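Teaching a robot arm to make breakfast, one try at a time

Posted in March | By our neighborhood tech columnist

I spent a morning at Fandham last week, and I came home wanting a grilled cheese and also knowing a lot more than I used to about how you teach a machine to lift a lid. Fandham is the little outfit upstairs from the old print shop on Brundora Street, and for most of this year the people there have been collecting examples for a learning system they call Swati. The idea is that Swati will someday run a robot arm in an ordinary kitchen (your kitchen, if you're brave).

What they need first is examples, and piles of them. A person steers the arm through a small chore from start to finish, the cameras record it, the computer records every move of the joints, and that's one example. Then everything gets put back a little differently and they go again. The target for this round is 2000, and they'd passed 1000 the week before I showed up. There was cake left over from that, and I had some.

I'd figured the chores would be fancier. There are 5 of them on the list for this round, all breakfast stuff, and the hardest one by a mile is opening and closing things. Cups are easy now, I was told. Bread is "fine unless it's fresh."

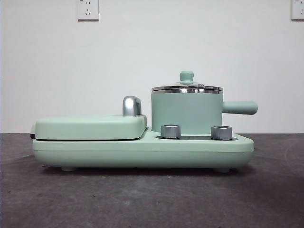 Swati learns by copying, so the choice of props matters a lot more than I would have guessed. A breakfast maker got the job this time because it packs so many different grabs into one machine. The little pot has a stubby knob on its lid, which you'd pinch from above, and then a long handle sticking out sideways past the end of the base, which wants a totally different grip. The grill side has an upright chrome handle, and that one is a headache of its own! Shiny metal throws highlights all over the place, and the system used to get confused about where the edge was. The two control knobs are silver too, and they sit down low, right under the pot. I asked whether a plainer machine would've been kinder, and the person running the session laughed and said kitchens aren't kind.

I got to try steering. You hold a pair of handles at a desk and the arm follows along, a hair behind you, and your brain does not like that hair one bit. My first go at the pot lid ended with me pushing the whole appliance sideways. They saved it anyway! Flubbed tries go in a separate folder, and there are 300 in there so far, mine included. Some of them will be used later to show the system what a bad grab looks like, so I guess I'm contributing to science after all.

By my fourth try I could get the lid up and set it on the table without a clang. Setting it back on is worse, if you want to know. You have to come straight down, and I kept coming in at a slant like I was parking a boat.

The steering software comes from Plondance, a two-room company across town, and the Fandham folks seem happy with it except for a menu that freezes when you name a file too long. Plondance says a fix is coming this spring.

Once this round is done, the examples go off for training, and then Swati gets its first turn at the lids without a person on the handles. I've asked to be in the room for it. They said sure, as long as I keep my hands off the pot, and to come by after nine because the coffee isn't ready before then.

Get stories like this one in your inbox. Sign up for our free newsletter. You can unsubscribe at any time.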